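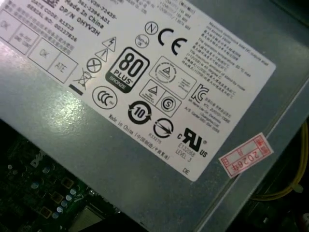 About Nodero

Nodero is a small company that takes old office computers apart and sends every part to the right place. We work from a former furniture warehouse in Driltwood, and we have 11 people on the floor and four robot cells. The company was started by Florian Rey and Hok-lam Wan, who met while repairing school computers and became tired of seeing good parts go into the crusher.

What we do

Offices, schools and clinics give us their desktop computers when they are replaced. We erase or destroy the drives first, always by hand and with a signed record. After this the case goes to a cell, where the robot looks for the power supply, the memory, the fans and the main board, and removes them in an order that our staff have taught it. Parts which pass the test are sold again. The rest is separated into steel, aluminium, copper, plastic and boards, and goes to our partner Chege for recovery.

A power supply is a good example of why this is slower than people expect. The label on the casing tells us the part number, the date code and the efficiency class, such as 80 PLUS Bronze, and we want all of it before the unit is moved to a bin. But the label is small print on shiny metal, and the computer never lies at exactly the same angle. So the robot carries its camera at the wrist and goes close to read. When the light reflects too much it turns a little and tries again. If it still can't read, it calls a person.

We don't open power supplies at Nodero. They can hold a charge after they are unplugged, and we leave this work to people with the correct licence.

Our open day

Once a year we stop normal production and invite our neighbours, our customers and anybody who is curious. The last open day was on February 21, 2025. We prepared 20 desktop computers for the demonstrations and expected that this would be enough until the evening. It was enough until lunch! Hok-lam had to bring more from the storeroom, and the afternoon groups saw some models that the robot had not met before. To our surprise, many visitors liked this part best, because they could watch our operators show the robot a new screw position and then see it try by itself.

Visitors stood behind the yellow line and followed the wrist camera on a large screen. Children were allowed to press the start button, with an operator beside them. A class from Brendenia College came by bus and asked very direct questions about jobs. Our answer was the same as always: the robots do the lifting and the unscrewing, and our colleagues who did this before now do testing, teaching and quality control. Two of them gave the demonstrations.

Visit us

Outside the open day we receive small groups by appointment, up to 11 persons at one time. The tour takes one hour and is free. Please wear closed shoes and tie back long hair. Safety glasses are at the entrance. Photos are welcome in the hall, but not in the room where we handle the drives.

If you wish to bring an old computer with you, please tell us before, so that we can prepare the papers for the drive. We accept desktops and small servers. At the moment we can't take screens or printers.

The next group visits are in March. Write to the front office with your preferred morning or afternoon, and Florian will answer you.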